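Inside the office tower

Vostham sells these old desktop PCs on as "ready for another decade". I paid 40 for mine and took the side off in October to see what that means. Mostly it means cables.

The green motherboard, with its dark memory slots, and a hard drive in a blue plastic caddy. Caddies are meant to save you the screwdriver – I'll believe it when one slides out first time.

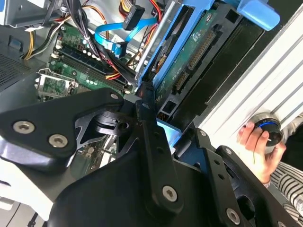 Andon wrote in that the caddy is the best part of any office machine and I'm being unfair.

Perhaps. The wiring is harder to defend: blue SATA cables looping over everything, red, yellow and orange power wires bundled beside them. Good airflow, says the listing. 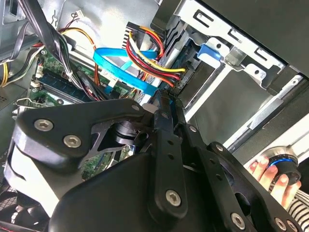 One reader reckons a few cable ties would sort it in ten minutes, and that mine must be the only tower in Vevitz with so few.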